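Restgate 포장 소식: 청포도 상자 규격 변경 및 9월 적용 안내

2026년 8월 7일
작성: Rangi Quinlan, Tistholm 포장자재 담당

Restgate 선별장의 청포도 출하용 상자를 9월 출하분부터 신규 규격으로 전환한다. 대상은 송이 단위로 담는 골판지 상자이며, 소포장 컵과 업소용 대형 상자는 이번 변경에 포함되지 않는다. 기존 상자 재고는 Kandix 창고에 보관 중인 물량까지 소진한 뒤 폐기 없이 종료한다. 두 규격을 같은 팔레트에 섞어 쌓는 것은 허용하지 않는다. 모서리 위치가 맞지 않아 하단 상자에 하중이 고르게 전달되지 않는다.

변경 요지는 내부 높이와 바닥 구조다. 내부 길이는 300mm로 종전과 같고, 측면 통기구는 장변에 2개씩 둔다. 바닥은 겹날개 방식으로 바꾸어 테이프 없이 조립한다. 조립 시 긴 날개를 먼저 접고 짧은 날개를 끼운다. 순서가 바뀌면 바닥 중앙이 들뜨며, 이 상태로 송이를 올리면 아래쪽 알에 눌림이 생긴다. 조립한 상자는 평평한 면에 놓고 네 귀의 높이를 확인한 다음 작업대로 넘긴다.

송이 취급 기준은 다음과 같이 정리한다. 송이는 줄기를 잡고 옮기며 알을 직접 쥐지 않는다. 과분이 벗겨진 자리는 진열 후 색 차이로 드러나고, 청포도는 적포도보다 손자국이 늦게 보이기 때문에 출하 검사에서 놓치기 쉽다. 알이 촘촘한 송이는 안쪽의 터진 알을 육안으로 찾기 어려우므로 뒤집어서 한 번 더 본다. 느슨한 송이는 빈 공간이 아래로 가지 않게 방향을 잡는다.

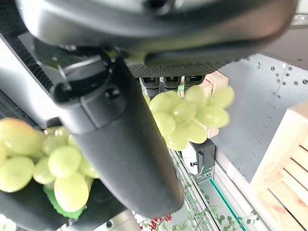

연두색 청포도 송이와 톱니 모양 잎

송이 사이의 간격은 작업자마다 편차가 큰 항목이다. 지난 작기 Tawhiri 라인의 반품 기록 237건을 다시 분류한 결과, 49건이 송이끼리 맞닿은 부위의 눌림이었다. 나머지는 탈립, 줄기 마름, 표시 오류 순이다. 눌림 항목은 상자 규격과 직접 관련이 있어 이번 변경의 근거 자료로 사용했다. 탈립은 수확 시점과 예냉 조건의 영향이 더 크다고 보고 별도로 다룬다.

간격 기준은 수치로 정하지 않았다. 송이 형태가 일정하지 않아 현장에서 자를 대는 것이 현실적이지 않다는 의견이 많았고, 시험 포장에서도 같은 결론이 나왔다. 대신 상자를 가볍게 기울였을 때 송이가 미끄러져 옆 송이에 닿지 않는 정도를 기준으로 삼는다. 움직임이 크면 완충지를 한 겹 추가하고, 그래도 움직이면 송이를 교체한다. 완충지를 여러 겹 넣어 맞추는 방식은 통기구를 막으므로 쓰지 않는다.

진열용 잎 장식은 출하 상자에 넣지 않는다. 매장 진열대와 견본에 한정해 사용하며, 견본에 쓴 잎은 따로 모아 보관한다. 잎 가장자리가 송이 밑에 깔린 채 포장되면 그 위의 알에 선 모양 자국이 남는다. 지난달 점검에서 해당 사례가 확인되어 작업대 점검표에 항목을 추가하였다.

송이를 상자에 넣는 동작은 위에서 수직으로 내리는 것을 원칙으로 한다. 비스듬히 밀어 넣으면 상자 안쪽 면에 알이 쓸린다. 신규 규격은 내부 높이가 낮아져 손이 들어가는 깊이가 줄었으므로, 송이를 놓은 뒤 위치를 고치기보다 놓기 전에 방향을 정하는 편이 낫다. 위치를 다시 잡아야 할 때는 줄기를 잡아 완전히 들어 올린 후 내려놓는다. 바닥에 댄 채로 끌지 않는다. 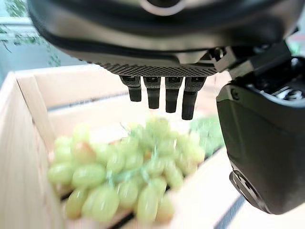 포장·자재 > 골판지 상자

뚜껑은 송이를 담은 직후 닫지 않는다. 라벨과 중량 확인이 끝날 때까지 열어 두고, 확인이 끝난 상자만 봉합 구역으로 옮긴다. 열린 상자는 겹쳐 쌓지 않으며, 대기 중인 상자 위로 공구나 서류를 넘기지 않는다. 봉합 후에는 뚜껑 중앙을 손바닥으로 눌러 확인하던 종전 절차를 폐지한다. 높이가 낮아진 상자에서는 이 동작이 송이 상단을 누른다. 확인은 측면에서 뚜껑 선이 수평인지 보는 것으로 대체한다.

라벨 위치는 단변 우측 상단으로 통일한다. 종전 라벨 용지는 크기가 같아 계속 사용할 수 있으나 품목 코드 앞자리가 바뀌므로 미리 인쇄해 둔 라벨은 쓸 수 없다. 코드표는 Tistholm 자재실 게시판에 붙여 두었다. Kandix 창고에서 출고되는 물량은 창고 쪽에서 라벨을 붙이므로 선별장에서 중복 부착하지 않도록 한다.

자재 보관에 관한 변경도 있다. 접힌 상태의 신규 상자는 눕혀서 보관하고, 세워서 벽에 기대지 않는다. 저온실 출입구 옆에 두던 종전 적치 구역은 폐쇄한다. 결로로 골판지가 습기를 먹으면 조립 직후에는 이상이 없어 보여도 적재 후 하단부터 주저앉는다. 당일 사용분만 작업대 뒤 선반으로 옮기고 남은 것은 자재실로 되돌린다.

조립 견본은 자재실 입구에 비치되어 있다. 작업조별 조립 실습은 적용 전까지 각 조에서 시간을 정해 진행하고 결과를 점검표 뒷면에 적어 제출한다. 규격 도면과 점검표 개정본이 필요한 조는 Rangi Quinlan에게 요청하면 된다. 소포장 컵 관련 변경 사항은 다음 호에 싣는다.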